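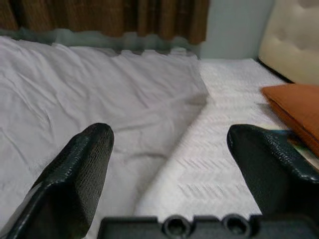 White bedding, same as always.

Blog > House > Sleeping

Buying a mattress after 20 years

Posted 21 September 2022

The old mattress went out to the curb last week and I have had a number of requests to write down what we bought and how we picked it. Most of them came from my sister, who is putting off the same job. So this is mainly for her, and for anyone else who is still sleeping in a dip.

We bought the old one when we moved to Riltdale, which makes it 20 years old. I know the usual advice on how long to keep a mattress, and I know we went past it. It was a decent one and it wore out slowly, so there was never a morning when it seemed urgent. My side had a hollow in it. My husband's side had a deeper one. Between them was a ridge that the dog slept on until he died, and then the ridge just stayed there.

In January my back started to hurt when I got up. It would be gone by the time I had made coffee, so I ignored it for a while. Then we spent four nights at my cousin's place in Stesholm, on a plain firm bed in her guest room, and I got up each day with nothing wrong at all. First night back at home, it hurt again. That settled it for me. My husband said it could have been the walking we did there, or the fact that I wasn't carrying the laundry up from the basement. He had a point, but I wanted a new mattress by then.

The stores

There are two places to buy a mattress within easy driving distance of us. I don't like buying large things online when I can't send them back without finding a box the size of a refrigerator, so I started with the stores.

The first one was the big place out by the highway. The salesman was fine, but he kept a tablet with him and wanted me to fill in a sleep profile before he would let me lie down on anything. It asked whether I was a hot sleeper, whether I had a partner who moved, and what I wanted to feel when I woke up. I put "rested." The tablet recommended the most expensive bed in the building. I lay on it. It was very soft and hard to get out of, and it had a remote control. I don't want to charge my bed or update it.

The second place was Gasser, downtown, where the shoe repair used to be. It's small. They had a row of beds along one wall, prices written on cards, and a chair for whoever was waiting. The woman there told us to take our coats and shoes off and lie down for as long as we liked, and then she went back to her desk. We spent the better part of an hour in there. My husband fell asleep on the third one we tried, which he denies.

What I learned from lying on them:

Firm doesn't mean the same thing from one maker to the next. One marked "firm" was softer than another marked "medium." Ignore the card and lie on it.

Lie on your side if that's how you sleep. I spent the first several beds on my back, like someone on a tomb, and I never sleep on my back. When I turned over, two that I had liked were terrible at the shoulder.

Bring your own pillow. We didn't do this the first day and we did on the second. You feel silly carrying it down the street but it makes a real difference. The store pillows are all very fat and they put your neck somewhere it doesn't usually go.

Sit on the edge. I put my socks on sitting on the edge of the bed, every day, and on some of them I slid off.

We went home and thought about it, then went back and bought the medium one with springs and a wool layer on top. With delivery and taking the old one away it would have come to $1,847. I kept the delivery and did without the removal, because the town picks up mattresses if you call ahead and buy a sticker. That saved us a little. It's still the most money we have spent on anything for the house that isn't plugged in or holding up the roof.

Delivery

It took six weeks. They had said six weeks, so I have no complaint, but it is a long time to sleep on something once you've decided to hate it. I had put up with that mattress for years and in those weeks I could feel every part of it.

The delivery was two young men and a van. Our stairs turn at the landing and I had worried about it for the whole six weeks. I measured the landing. I drew it. I called Gasser to read them the measurements and the woman said, very kindly, that they had been in houses before. It went up in no time. The only damage was to a picture frame that I should have taken down.

The new mattress is thicker than the old one, and I hadn't thought that through. The bed is now high enough that I notice it when I sit down. I am not tall. My feet touch the floor but only just. My husband is tall and thinks it's a great improvement.

Sheets

The thicker mattress also meant that none of our fitted sheets fit. They went on over three corners and came off the first one when you did the last. I tried the elastic straps that clip underneath and they held for a night, but I could hear them.

So I had to buy sheets too, which I had not put in the budget. I bought white. I have always bought white. My mother had white sheets, and when I left home she gave me two sets, and from then on whatever I bought had to go with what I already had. I did once buy a dark green set on sale and it made the room look like a pool table. It went to my son when he got his first apartment, where I believe it still is.

The other thing in favor of white is that you can wash it all together on hot and you don't have to think. If a pillowcase gives out you can replace it without finding the same blue. People say white shows everything, and it does, and then you wash it.

I looked at the deep pocket ones from Skosska first, mostly because they had the measurements printed on the outside of the package where you can see them. You would be surprised how many only say "queen." Measure the height of your mattress before you leave the house, and include the topper or the pad if you use one. I didn't include the pad. I had to take the first set back.

I went with plain cotton. I don't know the thread count. I used to look for a high number, but Halyna Shevchuk, who I worked with for years in the hospital laundry, told me to forget about it and hold the sheet up to the window. If you can see the panes clearly, put it back. I've done it that way ever since. I get some looks in the store.

We kept the old comforter. It's fine. It had been too warm on the old mattress, where you sank in and it closed over you, and it seems less warm now. I can't explain that and it may only be the time of year.

Making the bed

I'll put this in because my sister asked. I make the bed every day, but I leave it open for a bit first, covers pulled down to the foot, while I shower and have breakfast. My mother did this and called it airing. I don't do hospital corners any more. I did them for a living and that was enough. I tuck the bottom and leave the sides loose - my husband sticks a foot out in the night and it only ends up pulled apart.

Sheets get changed once a week. In summer I hang them out on the line. In winter they go in the dryer and I take them out a little early and put them straight on the bed, which gets most of the creases out if you pull them tight. I have not ironed a sheet since my kids were small.

Is it better?

Yes. The first week wasn't. I woke up stiff in new places, and I was ready to write Gasser a letter. The woman there had told us to give it a month and I gave it that, somewhat unwillingly. By the end of the second week I had stopped thinking about it. My back doesn't hurt when I get up. It did hurt one day, but I had moved the woodpile.

I sleep through more often than I used to. I still wake up at four some nights and think about the gutters, and I don't suppose any mattress is going to fix that.

The one thing I would do differently is turn it from the start. This kind doesn't flip, but you are supposed to swap head for foot every so often so that it wears evenly. We never turned the old one, not once, and that's probably why it had the ridge. I have written it on the kitchen calendar. It's heavier than it looks, so it'll take both of us.

Next time I'll get back to the gutters, which did need doing.

Comments

Peg in the valley
We bought ours from the tablet place. The remote stopped working in the first year and now my side is stuck with the feet up a little. I've gotten used to it.

D. Marsh
Good tip about bringing the pillow. Did they let you keep the shoes off when you walked between beds or did you have to put them back on each time?

Reply from the author
We walked around in our socks. The floor was clean.

Your sister
I read it. I'm still putting it off. What did the town sticker cost?

Reply from the author
I'll look for the receipt. Call me.

Rowan
I do the window test with dish towels too. Works the other way around though, the thin ones dry glasses better.

This site uses cookies to remember your comment name and to count visits. By continuing to read you agree to this. OK | Learn more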